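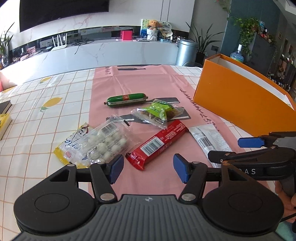
Markos Rallis writes that his left pad began to creep after a month of packet work, and that a new pad made no difference until he had also changed the pivot pin behind it.

Pad wear and pin wear feel much the same in the hand, so the Metitz service kit now covers both.

Metitz hand-held gripper: pad and pin service kit
Order no. 3887
Supplied by Tritmont

Contents
Fingertip pads, ridged, blue: 2
Pivot pins, large: 2
Retaining clips and thin washers
Sachet of dry-film lubricant

Fits all Metitz hand-held grippers with the ribbed body. It does not fit the older Stekomau finger set, which has a narrower pad seat.

When to service
Check the pads every Sunday, or at the end of any week in which the tool has been used daily. Change them as a pair when the ridges have gone smooth at the tip, or when one pad meets the other out of line. Check the pins by holding the body still and rocking each linkage bar sideways. A faint click is acceptable – visible movement is not.

Fitting
Switch off and unplug the tool. Open the jaws fully and push each pad forward off its seat. Wipe the seat with a dry cloth. Solvent softens the pad backing and must not be used.

Remove the clip, press the old pin out from the emblem side and keep the washers in order. Coat the new pin thinly, press it home and refit the clip with its open end facing away from the pads. Do one side at a time. The job takes 9 minutes a side with the tool on a bench.

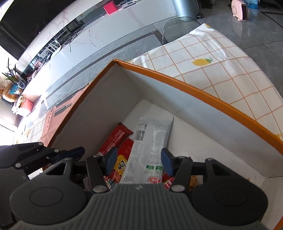 Jaws open, with the pads on either side of a long white packet in the box.

Checking the jaws
Close the jaws slowly on a strip of paper. It should be held evenly across both pads and should not twist when pulled. If it twists, reseat the pads before touching the linkage. Run the jaw zero routine before the next recording, or the logged opening will be wrong by the difference in pad thickness.

Two-handed sets need one kit per gripper. Worn pins can be returned to Vlachopoulos for inspection, bagged and marked left or right.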